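Jestau 11-inch tablet for $350 – worth it?

jsoriano
6/17/26
Brimesside has the new Jestau at $350, or $25 less with their store card. Anyone tried one?

macaraeg_a
Wait until October. That "full price" is made up, I've never seen it sell for more.

nisville7
Disagree. Mine's been fine for email and movies.

macaraeg_a
Fine for how long? My last Jestau got seven months of updates and then zip.

jsoriano
Seven?? The box says three years.

macaraeg_a
Boxes say a lot – I'd want that in writing from Brimesside before I paid.

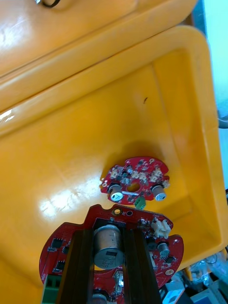
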